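Station rules for hand-held gripper work

Station rules for hand-held gripper work are the written practices that govern how an operator prepares a table, handles objects and records a sorting task with a gripper held in each hand. One widely copied set is the Rind rules, drafted by Rafia Naqvi and Junaid Orakzai at Wallivley and adopted on 6 July 2019.

Table layout

The rules call for a plain table with containers placed side by side along the far edge. Utensils are laid between the operator and the containers and may overlap. Cables must be kept clear of the jaws, and each station is given a number.

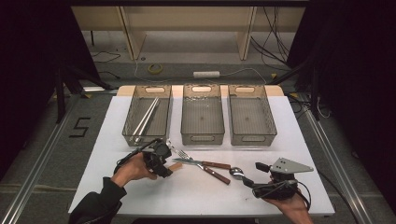
Handling

An object is gripped by its handle where it has one. Where two pieces of cutlery cross, the upper piece is moved first. A knife is never passed from one gripper to the other. Spoons may be taken from either side, provided the bowl is not scraped along the table.

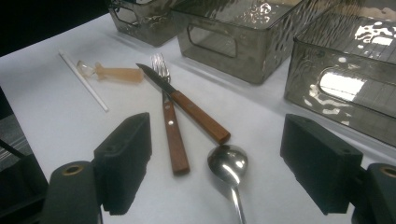 Small or see-through items, such as drinking straws, are left until the cutlery has been sorted. An item dropped on the floor ends the attempt, which is logged as incomplete.

Review

Finger pads are inspected after every 900 attempts. A second edition, edited by Tahsin Liyanage, appeared the following November and added eight clauses on lighting and glare from shiny containers.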